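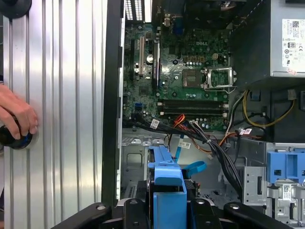 Home | News | Minutes | Allotments | Contact

Monday, April 5, 2021
Minutes taken by Kirsty Heywood

Drumley Garden Plots Association, regular meeting

Present: Leandro Montecinos (chair), Ewan Kingi, Mirta Garrido, Kirsty Heywood. Apologies from Damián Zúñiga.

The chair opened the meeting. Minutes of the last meeting were read and accepted with one correction: the gate repair was done by Ewan, not Damián.

1. Water
Ewan reported that the tap by the lower path is still dripping. He has replaced the washer twice. Mirta said the plots at the far end get very little pressure when anyone is using the hose at the top. Agreed to buy 30 feet of new pipe and replace the run along the fence. Ewan to do this before the end of April.

2. Money
Balance in the account is $3,107. Plot rents are in except for four. Kirsty to send reminders. The bill from Navarrete for gravel has been paid. Mirta asked whether the deposit for keys should go up. Left as it is.

3. Computer for the shed office
The plot list is still kept on paper. Leandro has asked about a secondhand desktop and expects a price of about $60. Mirta would prefer a laptop that can be taken home. No decision. Leandro to get the price in writing.

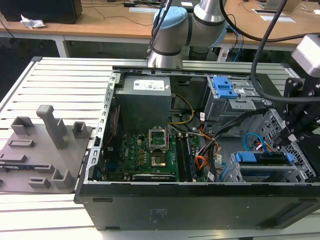 4. Compost
Two of the bays are full. People are again putting in bread and cooked food, and there have been rats near the Dravell Road side. Kirsty to put up a new sign. Ewan suggested turning the full bays and closing them until summer. Agreed.

5. Waiting list
Plot 9 has been given up. Next on the list has been offered it and has until Friday to reply. Mirta asked that the old greenhouse glass be cleared first. Leandro and Ewan will move it.

6. Any other business
The wheelbarrow with the flat tire is to be thrown out. Mirta has seed potatoes left over, see her at plot 14.

Date of next meeting to be confirmed by email.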